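Friday again, and a wet one. I meant to write this last night but fell asleep on top of the bedclothes with my boots on, so here I am at the kitchen window with toast and the neighbour's cat on the wrong side of the glass.

The big news is that I've signed up for the Drarnholm walk in July! Five days, end to end, sleeping in bunkhouses. I've wanted to do it ever since I moved to Ombridge and now I've paid the deposit (almost 300, gulp) and can't wriggle out.
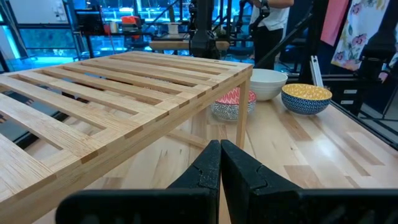
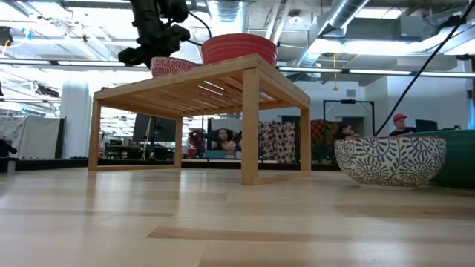
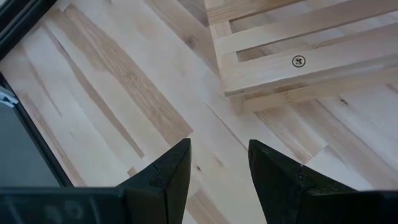 Pale wood in all three.

So how far do I have to walk each day? The longest day is the second one, over the tops to Tralar, and the guidebook gives it nine hours with stops. The others are more like six, and the last is only a stroll down the valley to the station.

Anežka is coming too, thank goodness, because she can read a map and I can only hold one. She's been over Tralar before, in sleet, and says the climb is fine but the way down is all loose stone and you feel it in your knees for a week. Seung-woo was going to make it three of us but he's got his sister's wedding right in the middle of it. He's lending me his rucksack instead (bright orange, smells a bit of soup) and I spent a happy hour last night putting things in and taking them out again. It's still too heavy. I think the second jumper has to go, and probably the hardback.

Boots are the real worry. I bought them in the sale, half a size up like you're supposed to, and the left one is lovely and the right one rubs just under the ankle bone. I did the canal path in them on my day off, out to the lock and back, and had a blister the size of a broad bean by the time I got to the bakery. Tatiana at work swears by two pairs of thin socks. Mum swears by surgical spirit, which stank the bathroom out and did nothing I could see. I'll try the socks tomorrow if the rain stops, up the hill behind the reservoir and down through the woods, and if they still rub I'm taking them back.

Other things. The 407 was late again, twenty minutes in the drizzle with no shelter. Rang the dentist. Made the leek pie from the back of the flour bag and it came out grey but tasted all right, so that's lunch sorted till Sunday. Chia-jung sent a long message from her new flat, she's got a balcony and is already talking about tomatoes, and I must ring her properly and not just send hearts.

Still haven't booked the train home from the far end. Anežka thinks we should stay an extra night and have a proper dinner with clean hair, and I'm coming round to it. Need to look up what the inn charges.

Cat's gone. Rain hasn't. Off to find plasters.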